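Clatness hinged storage box, cream - worth the money?

Rating: 3 out of 5

I've bought enough tidy-up boxes over the years to be suspicious of any that cost £43, so when Clatness started calling its little hinged one "the last box you'll need on your desk" I was ready to dislike it. I've lived with it for a couple of months now. I don't dislike it. I do think they're asking too much.

The shape is the best thing about it. Rounded corners, soft-looking walls, a matte finish that doesn't shine under a desk lamp. The colour is sold as "oat", but to my eye it's plain cream, and on a white table it looks a bit like an old bar of soap. I'd have liked a darker choice. There isn't one.

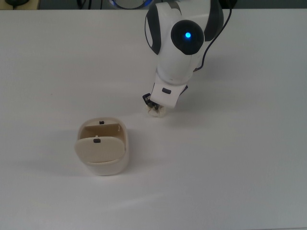

The flap is where I started grumbling. It folds down at the front, fine, and there's a small dark catch near the edge of it to keep the thing shut. Mine was stiff for the first fortnight and then went slack, so now it needs a firm press or it drops open when I move the box. The Pluden one I had before this used a plain lift-off lid and never gave me any bother, and it was a good deal cheaper.

It is easy to get at, I'll give it that. With the flap down you can drop in odds and ends without looking, and you can see most of what's inside. Small things do gather at the back, though, and my fingers only just reach them. Anything longer than a stubby pencil has to go in at a slant.

Cleaning is a mixed bag. Dust wipes off, ink doesn't, or not all of it. I've got a faint blue mark on one side that has survived washing-up liquid and a fair bit of swearing.

Then there's the guarantee, which runs for 60 days and doesn't cover the catch - the one part likely to go wrong. Golestani, where I ordered mine, did answer my email, but only to send me the same wording back.

If you see a pair going in the sale, 2 for the price of one, I'd say go ahead. At full price I'd look at the Wirnance range first, or keep using a biscuit tin.

Good: looks, easy to fill, sits steady
Bad: catch, price, marks easily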